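Organizing Shared Workspaces
Unit 4 handout: The Meeting Room Table
Bring this to the Saturday session. The reading from the Prurham workbook is still assigned, however long it looks.

Last unit was storage, where everybody has opinions. This unit is tables and chairs, where everybody has habits, and those are harder to move than a filing cabinet.
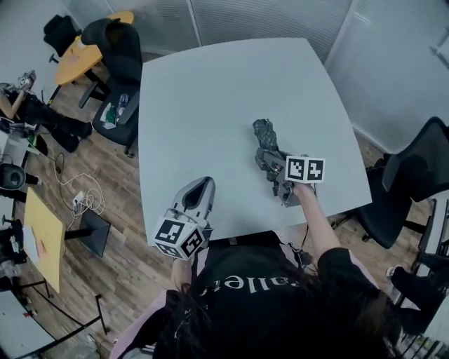
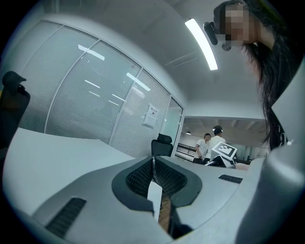

4.1 What a table is for

Ask an office what its meeting table is for and you will be told "meetings." Then go look at it on a weekday at 4 p.m. Most shared tables work as a workbench, a lunch counter, a sorting station for the mail and a place to put a coat down for a second in December and collect it in spring.

For this course we use three categories.

Working surface: things are on it while a person is using them.
Holding surface: things are on it until a person comes back for them.
Dead surface: things are on it.

A table can pass through all three between breakfast and lunch. In your notes, write down which one you found and the time you found it. "Messy" is not a category and will be returned to you.

4.2 Soft items

Cloth, bags, wrappers, packing material, the sweater that lives at the office. Soft items cause more trouble than their size suggests. They don't stack, they have no obvious front, and once crumpled they look like trash to one half of the office and like property to the other half.

Working rule: flatten, fold, then decide. Do it in that order. People who decide first tend to throw out somebody's scarf. If a thing won't fold, it goes in the open bin by the door with a dated tag, and the tag is good for 2 weeks. After that it belongs to the charity box, and so do any hard feelings.

4.3 Chairs

Chairs drift. A room set up on Monday with its chairs tucked in will have lent a few to the neighbors by midweek and received one back that doesn't match. The Miltine floor plan exercise (page 59) asks you to draw where the chairs should be and where they are. Use two colors, please. Last term I got a stack of drawings in one pencil and could not tell the plan from the problem.

A spare chair against a wall is fine. A spare chair in front of a door is a fire code conversation. A spare chair with a box on it is a shelf, and you should list it as one.

4.4 Glass walls and notices

Glass partitions make a small room feel bigger and make the people in it sit up straighter for the first week. They also get used as bulletin boards. Paper taped to glass is read closely for two days and then becomes part of the wall.

Before you add a notice, take one down. Before you take one down, read it – some of them turn out to be the room booking rules. The Nseir checklist gives notices a line of their own, between blinds and light switches, and you may copy that order.

4.5 Side tables

Small side tables are where good intentions go. If the room has one, give it a single job and write the job down. Coffee counts as a job. "Overflow" does not.

4.6 Assignment

Pick one shared table you don't own. Look at it twice in the same day and fill in the Floltosow sheet both times. The sheet is scored out of 100, and 159 is not a possible total, though it has been handed in. Check your addition.

Then clear the table, using the order in 4.2 for anything soft. Ask first. If the answer is no, write down the reason you were given, word for word, and hand that in for full credit. These are usually the better papers.

Next unit: cables. Wear something you can kneel in.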